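## 4. Room names that outlive their rooms

What delighted us most in the Cendavdale material was how stubborn room names are. A dairy stops being a dairy, the shelves come out, a washing machine goes in, and three generations later everyone in the house still calls it the dairy! Our collection holds 3,204 room names from letters, sale notices and household notebooks, and almost 11 percent of them describe a use the room had already lost when the name was written down.

The old names cluster at the back of the house, near the kitchen. Front rooms get renamed far more freely (one parlor in Stimby went through four names, ending up as "the good room"), and bedrooms tend to take the name of whoever sleeps in them. Service rooms just sit there and keep what they were given. We had expected the grand rooms to hold on longest, so this was a lovely surprise.
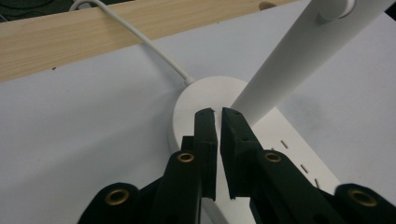 **Figure 2.** Gripper jaws at the round white base of a desk lamp.

Position seems to matter as well. Names such as "the far landing" or "under-stairs" hardly ever change, even where a wall has been moved and the landing is no longer far from anything. In the Stestus notebooks, a December entry complains of a draft in "the new end," a part of the house that was by then well over a century old. The writer doesn't remark on the name at all, and we found the same easy use of "new" in two other households.

We coded a name as outdated only when a second source showed the room in a different use. That leaves out some wonderful cases, including a "cheese loft" we would dearly love to count, but it keeps the figures for Stimby and Cendavdale comparable.

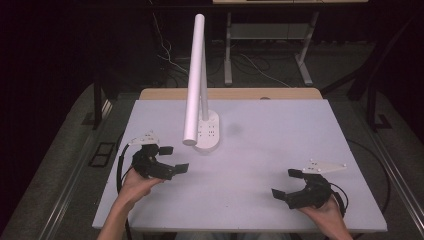

Do new owners keep the names they find?

Most do, provided they hear them spoken before they move in. Names that reached the new owners only on paper, usually through a sale notice, were dropped much more often, and the kitchen end of the house was again the exception. Section 5 takes up the handover itself, using the Sandhu letters.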